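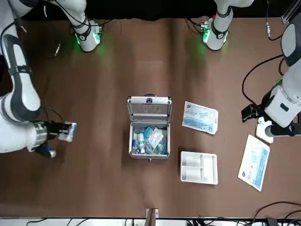

3 min read

Progress report: gripper comparison for medical case packing
Prepared for the Drulmont fund
July 29, 2020

This report covers the work done since our last update in March. In that update we said we would finish the two-arm setup, choose the items for the packing task, and start comparing the two gripper designs. The first two are done. The comparison is a little more than half done.

Setup

Both arms are mounted at the table and run from one controller. The task is to pack an aluminum case with medical supplies: vials, a bottle, sealed packets, sterile packages and a compartment tray. The case stays open during a run, and both arms can reach into it. We spent longer than planned on collision limits, because the open lid takes up space that the arms would otherwise share. The controller now treats the lid as a fixed obstacle, and we have had no contact with it since that change.

Grippers under test

The Droria gripper has two rigid fingers with thin rubber pads. The Negri gripper has softer fingers that bend around the item. Each has been run on both arms so that a difference between the arms does not get counted as a difference between the grippers.

Results so far

We planned 3,000 pick attempts and have logged 1,233 with the Droria gripper and 550 with the Negri. The Negri count is low because one set of fingers split at the base and the replacements took five weeks to arrive.

On vials, the Droria gripper is clearly better. It holds them upright and sets them down close to the target. The Negri gripper picks them up without trouble but lets them tilt, and a tilted vial often catches on the edge of the case.

On sealed packets the order is reversed. The rigid fingers tend to pinch two packets at once or push the top one away. The soft fingers take one packet more often, though they are slower to close.

Flat sterile packages are hard for both. When a package lies flush on the table, neither gripper gets under it reliably. Approaching from a corner helps, and we are testing whether a lower approach angle helps more. We have too few attempts with the tray to report anything yet.

Software

The run logs now go into the Nirkell database automatically. Before this change they were copied by hand, and 427 early attempts had to be checked again for wrong item labels. Those are now corrected and included in the totals above.

Problems

Cable routing still needs work. A cable pulled tight on one arm during a long reach and stopped the run. We have added slack and shortened the reach in software for now. A proper fix means moving the cable guides, which will take the setup down for two days.

Next period

We will complete the remaining Negri attempts first, then the tray runs with both grippers. After that we want to test a mixed arrangement, with the Droria gripper on one arm and the Negri on the other. This was not in the original plan, but it needs no new hardware.

Spending is within budget apart from the replacement fingers, which were paid for from the spare parts line. We are asking for one change: an extension of four weeks to the end date, with no added funds.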